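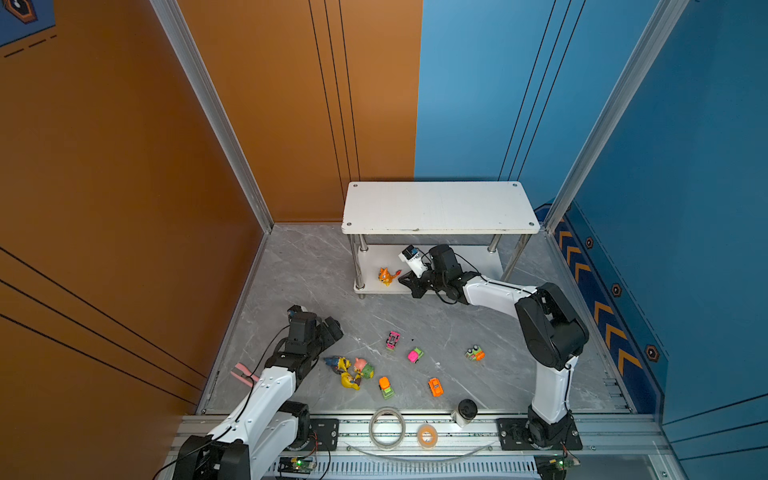

*White two-tier shelf with an orange dragon figurine on the lower board.*

# Keeping a long serial story consistent

Notes for people posting science fiction or fantasy in installments. All of it comes from the files for *Griltside*, which ran to 80 chapters.

## Story file

- Keep one plain text file per story, separate from the chapters. Name it so that it sorts first in the folder.
- Give each character a single entry: full name, spelling variants used by other characters, age at chapter 1, injuries, debts, and the last chapter in which they appear.
- Record who knows what. A line such as "Soler learns about the treaty, ch. 5" prevents most continuity complaints from readers.
- Enter facts after posting. Facts in a draft change too often to be worth logging.

## Travel and dates

Fix travel times early. In *Griltside* the crossing from Mukum to Gevedcombe takes 5 days by freighter and 2 by courier. Every plot that depends on a message arriving late is checked against those values.

Use a day counter in the file even if the characters never mention one. The final battle falls on day 444. Working backward from it exposed a pregnancy that had lasted thirteen months — corrected in the second edition by moving the wedding.

## Open questions

List each question a chapter raises, with the chapter number. Close it with a second number when it is answered. Read the open entries before drafting a new arc. Comments are a good source of entries that were missed, particularly questions about the motives of minor factions.

Don't answer reader theories in the comments. A reply counts as canon to anyone who sees it, and it will be quoted back.

## Revising posted chapters

1. Save a copy of the posted text.
2. Make the change.
3. Search the whole story for the old name or fact, including possessives and nicknames.
4. Add a dated line at the top of the story file.
5. Mention the change in the next author's note if it affects the plot. Spelling fixes need no note.

Maps and the blank story file are by Anselmo Mateos. Corrections go to Julián Mateos, with the chapter number in the subject line.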